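Trallora Linen Room - September report to Aguirre

We've had a really good month! The folding work is well ahead of plan: 520 pieces sorted and put away, against the 400 in Maite Sepúlveda's original proposal, and the guest towels now have their own shelf at last. Valeriano Pacheco has trained eight new folders, and they're quick - quicker than me, I admit.

**Spending so far:** $1,880, mostly shelving and detergent.

The teal cloths are the part I'm happiest with. We settled on a plain folded rectangle, and it stacks beautifully on the new shelves.
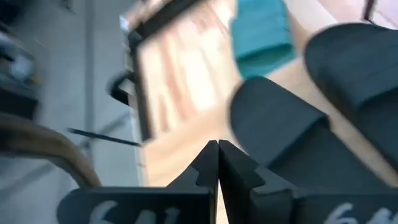
## Next month

- Finish the tablecloths with Brayden Petrenko
- Order 11 more bins
- Label the lower shelves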